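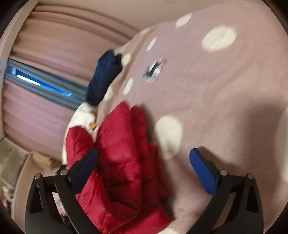
Wevbridge
Matić Games, 2 to 5 players

I've had Wevbridge on the table most evenings this month and I'm still finding new ways to lose at it! It's a card game about rival ferry towns trying to build crossings over the same river, and it moves fast. You play a plank card, your neighbor plays a flood card on top of it, and suddenly the bridge you were so proud of belongs to someone else.

Each player starts with nine cards and one secret town. You can add to any bridge, even one that helps an opponent, and that's where the fun is, because you never know who is quietly working for Ralier and who only wants you to think so. Zdenka Berisha did the art, all smoky greens and crooked little houses, and I kept stopping to look at my hand when I should have been playing it (sorry, everyone).

The rules fit on one folded sheet. The section on tolls took us two readings, and the example has the Biria player paying twice for the same crossing, which I'm fairly sure is a misprint. We play it as one toll and it works fine.

With two it's a tense little duel. With five it's loud, a bit mean, and over in less time than it takes to argue about who won. I'd say four is the sweet spot. Cards are good thick stock and shuffle well, though the box is a tight fit once you sleeve them.

There's an expansion coming in January with a ferry deck, and I've already asked my shop to hold one.

Reviewed by Arlo Castellanos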